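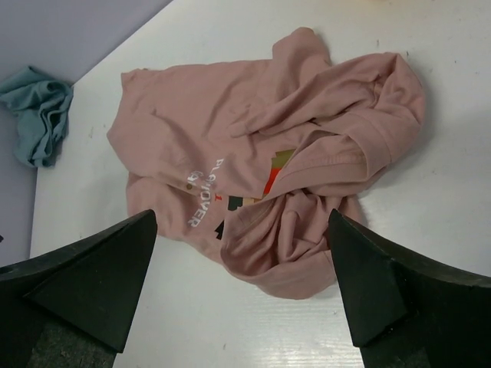 About Pristum

Pristum is a garment finishing and folding company. We take in loose clothing from retailers, rental services and uniform suppliers, and send it back folded, bagged and labeled to the customer's specification. Most of what we handle is knitwear and jersey: T-shirts, polo shirts, sweatshirts, leggings and base layers. We do not wash, dye or repair.

The company was founded by Calum Halliday, who had managed the returns floor of a mail-order clothing business and wrote the first version of our folding standard there. He is still the managing director and signs off every change to the standard.

What we receive

Garments reach us in one of three conditions. Stacked goods come flat from the maker and need only refolding to size. Hung goods come off rails. Loose goods come out of bags and bins in no set order, often twisted, with sleeves trapped under the body and hems rolled over. Loose goods make up the largest share of our work, and our methods were developed for them.

A jersey T-shirt in a heap has no fixed outline. The operator has to find two known points before anything else can be done. Our standard uses the shoulder seams where they can be seen. If the shoulders are buried, the operator starts from a sleeve opening or the bottom hem, follows the stitched edge with the fingers to the nearest side seam, and works up from there. Pulling at the middle of the cloth is not permitted, as it stretches the knit and tightens any twist.

Work surfaces

All folding is done on plain, light-colored tabletops. Mid-tone and dark garments show up clearly against them, and lint left by one batch can be seen and wiped away before the next. White and cream garments are moved to a gray surface. Tables are kept clear of tools, paperwork and drinks. Labels and bags are held on a shelf at the back of the station.

The folding standard

The current standard is called Stalen. It covers body garments in four stages.

Open. The garment is turned out of its heap and laid face down, with both sleeves clear of the body.

Square. The side seams are brought parallel and the hem is drawn level. Creases are smoothed outward from the center by hand. Steam is used only where the order calls for it.

Fold. The sides are brought in over a board cut to the finished width, the sleeves are laid back along the body, and the hem is brought up to the collar in one or two turns depending on length.

Present. The garment is turned face up and checked for a level collar, even edges and print position.

Printed garments

Prints need separate handling. On a shirt that carries both lettering and a multicolored graphic, the two may not fit together inside the finished width. The customer decides which part should show, and the board size is chosen to suit. A fold line should not cross a letter if it can be placed between letters. Thick prints are interleaved with tissue, and stacks are kept low to prevent one print from marking the next.

Small marks near a print are checked at the Present stage. Some belong to the design. Others are stains, loose fibers or stray ink. The operator compares the garment with the approved sample on the order card. If there is no sample, the garment is set aside and the customer is asked. We do not attempt spot removal.

Facilities

We work from a single building. Intake is at the north end, folding occupies the center, and bagging and dispatch are at the south end next to the loading door. The storage area has 1362 shelf positions, each assigned to one order at a time. Goods from different customers are never held in the same position.

Order tracking runs on Pikura, our in-house system. It records the intake count, the condition on arrival, the fold type and anything set aside. Customers can view their own records and download them at the end of each order.

Training

New operators start on plain garments and move to prints, then to hooded and zipped items. Training material is kept at each station and covers intake condition, seam finding and fold sequence. The section on knit fabrics was rewritten in February and now includes ribbed and brushed jersey.

Delicate and open-knit pieces are passed to our sister workshop, Rimkutė, which folds by hand over tissue without boards.

Working with us

New customers are asked to send three sample garments of each style, with a note of the finished size, bag type and label position. We return them folded, along with the board size used and a price per piece. Once the samples are approved, they are held at the station for as long as the style is in production.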